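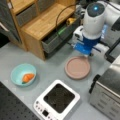

Support > Trikex kitchen scales > User guide > Section 4: Setting up and checking

4. Setting up and checking your scales

Most kitchen scales are sold on the fineness of the display. A scale that shows single grams is showing you single grams, and that is all you can be sure of on the day you open the box. This section covers where to put the Trikex, how to check it, and how far to believe it afterwards. Please do the checks in 4.2 even if the first reading looks sensible. A wrong reading usually looks sensible too.

4.1 Placing the scales

1. Choose a hard, level surface. Folded tea towels, silicone mats and cork boards all give a little under load, and the reading gives with them.

2. Press down lightly on each corner. All four feet must touch. If the body rocks, move it somewhere else. Don't pack a foot with card.

3. Keep the scales away from open windows, extractor fans and anything that hums. A fridge in the same room is fine. A fridge carrying the scales on its top is not.

4. Remove the battery tab and close the cover until it clicks.

5. Leave the scales switched on with nothing on the plate for 2 minutes. The box says "instant start". The display does start instantly, but the sensor inside may still be settling, particularly if the parcel has spent a February night in a delivery van.

NOTE: The bubble level sold separately as the Nurnumis Levelling Kit works, but so does a marble. 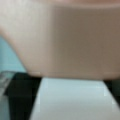
4.2 The 200 g check

You will need the 200 g check weight from the accessories bag. Coins, bags of sugar and tins of tomatoes are often suggested online. A tin weighs whatever its contents, its metal and its label add up to, and the printed figure only tells you about the contents.

1. Press ZERO and wait for the display to stop moving.

2. Put the check weight in the middle of the plate. Write the reading down.

3. Move the weight towards each corner in turn, writing down the reading each time.

4. Put it back in the middle and read it once more.

The first and last readings should agree to within 2 g. If the corners disagree with the middle by more than that, go back to 4.1 and look again at the surface. If the surface is sound, the fault is in the scales and they should come back to us.

Do not run the calibration routine (section 7) just because a reading surprised you. Vikas Ahuja, who wrote the first version of this guide, kept a file of returned scales from the Dornarlow workshop, and a good many had been calibrated by their owners with the wrong weight. They had been perfectly good until then.

4.3 Weighing in a bowl

1. Switch on with the plate clear.

2. Put your bowl on the plate. Its base should sit wholly inside the raised line. A wide bowl is allowed as long as it doesn't hide the display or lean on the battery cover.

3. Press ZERO. The display should show 0 and the word NET.

4. Add the ingredient slowly.
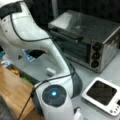 Slowly matters more than you might expect. The scales try to hold a steady figure, and when very small amounts go in one after another – yeast, salt, baking powder – they can mistake the change for drift and ignore it. You may have added 4 g while the display insists on nothing at all. For small amounts, weigh into a light dish first, then tip the lot in together.

5. Read the figure once it has stopped changing, with your hand off the bowl.

CAUTION: The weight of the bowl counts towards the maximum load even after you have pressed ZERO. Pressing ZERO hides the weight from you. It doesn't take it off the sensor.

4.4 Automatic switch-off

The scales switch off after 40 seconds without a change in load. We think this is too short. It was chosen to support the battery life printed on the box, and it will catch you out while you hunt for the flour. When the scales come back on, the zero you set for the bowl is gone.

To get round this, write down the weight of your usual mixing bowl. Weigh it once, clean and dry, and keep the figure inside a cupboard door. If the display goes dark halfway through, switch on again with the plate clear, put the full bowl back and take the written figure away.
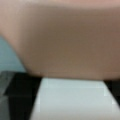
Smooth beige surface, close up.

4.5 Millilitres

The UNIT button offers ml (water) and ml (milk). The scales cannot measure volume. They weigh the liquid and divide by a stored figure, so oil, honey or syrup will give the wrong answer in either setting. Use a jug for those, or work in grams.

The Nishad recipe app, which some readers will have been offered with their scales, does the same sum on a larger screen. We have seen nothing to suggest it does it better.

If the display shows Lo, fit new batteries before trusting any reading, then repeat 4.2 from step 1.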